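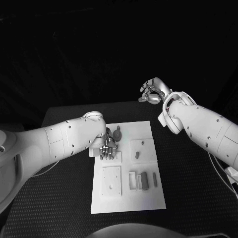
Dornum replied to last week's post asking why we re-zero the hands every shift when the arms hold calibration for a month. Fair question. Short thread on how the Barnia cell is looked after.

1/ The arms do hold. Absolute encoders, checked on Wednesday, no correction needed. The fingers are tendon driven and the tendons creep. After 200 cycles the index fingertip is off by enough to miss a peg.

2/ Zeroing takes 15 minutes for both hands. Open fully, wait, close to the hard stop, log motor current per joint. If a joint draws more than its baseline, do not save the offset. Find the drag first.

3/ Usual source of drag is the cable under the forearm. It needs a slack loop. Too short and it pulls at full reach. Too long and it sweeps parts off the task board.

4/ The board: white, long side running away from the robot. Plates toward the left and right, small parts in a row at the near right. We locate it with two dowels under the black top. Tape was not good enough.

5/ Shell screws: snug, no threadlocker, they go into plastic. Siddiqui wrist kit ships with 4 spares. Keep them.

6/ Open item: left thumb offset jumped at cycle 154 and came back after a restart. Rovero controller log shows no fault. Swapping the connector in August, will post the currents.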